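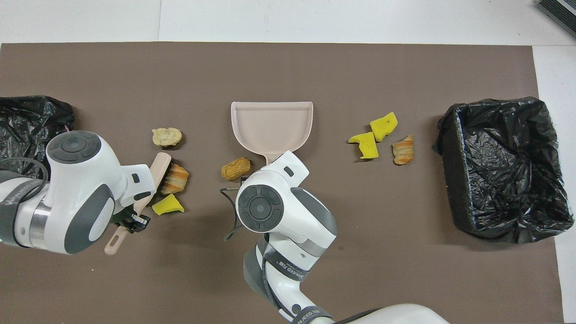
Page last changed: December, 16:20

Wisstead Residents' Help Pages
Kitchens and shared rooms > Clearing up > Crumbs, food scraps and sponge pieces

Clearing a work mat after a shared tea: one bag or two?

Posted by Irena Marciniak

I am responsible for the shared room on the ground floor at Dilham, which is used by residents for refreshments and for light craft work. The table is white and marks easily, and for that reason a large brown mat is laid over it before any session begins. At the end of a session the mat ordinarily carries a mixture of food and other matter: pieces of pastry, the odd biscuit, crumbly lumps of bread, and bits of yellow sponge left over from printing and wiping.

Our present arrangement is a pink dustpan and a matching hand brush, with two black bags. One bag lines a box-shaped container at the right-hand side of the mat and the other is laid on the mat at the left. The lined container gives no difficulty. The bag on the left collapses as soon as it is let go, and users have complained that they cannot tell which bag is intended for food.

I should be grateful for advice on the following points. Should the sponge and the food be separated before sweeping, or may everything be swept together and sorted afterwards? Is there a recommended way of keeping the second bag open without purchasing another container? Lastly, may the mat be lifted and shaken over a bag, as several residents prefer to do? The room must be handed over within 20 minutes of the end of each session, so a lengthy procedure would not be suitable.

Posted by Elsie Stubbs

Separation should take place before any sweeping. Once a croissant has been brushed across a mat it breaks into flakes, and the flakes lodge in the open surface of the sponge. They are then very troublesome to remove, and the sponge generally has to be thrown away.

The following order has served well in the kitchen at McPhee House, where the same question arose.

Lift out all sponge by hand, including small wedges and torn corners. Place it directly in the bag reserved for non-food waste, or set it aside for washing if it is to be used again.

Lift out whole biscuits and the larger pieces of pastry and bread. These go in the food bag. They should not be pushed with the brush.

Set the dustpan flat on the mat with its lip towards the remaining crumbs. Brush in short strokes towards the lip, working from the far edge of the mat. Empty the pan before it is full.

With regard to the second bag, fold the top outwards twice to make a deep cuff. A cuffed bag will stand for some time on a level surface, particularly once there is a little weight in the bottom. If a spare cardboard box can be found, line it in the same manner as your existing container, with the folds brought well over the rim so that the bag does not slip down when the pan is emptied into it.

A written label on each container is advisable. Two black bags cannot be told apart by users who were not present when they were put out.

I would not recommend shaking the mat indoors. A large mat requires two persons to lift it level, and crumbs commonly fall behind the table. Wipe it where it lies with a damp cloth and allow it to dry before rolling.

Please also confirm locally whether your food bag is collected separately. If it is not, the division into two bags may be of no practical benefit to you.

Posted by Jurkus

We put the lot in one bag and have had no complaints. Clothes pegs will hold a bag open against the back of a chair. Please wash the brush now and again, as butter from pastry makes the bristles stick together.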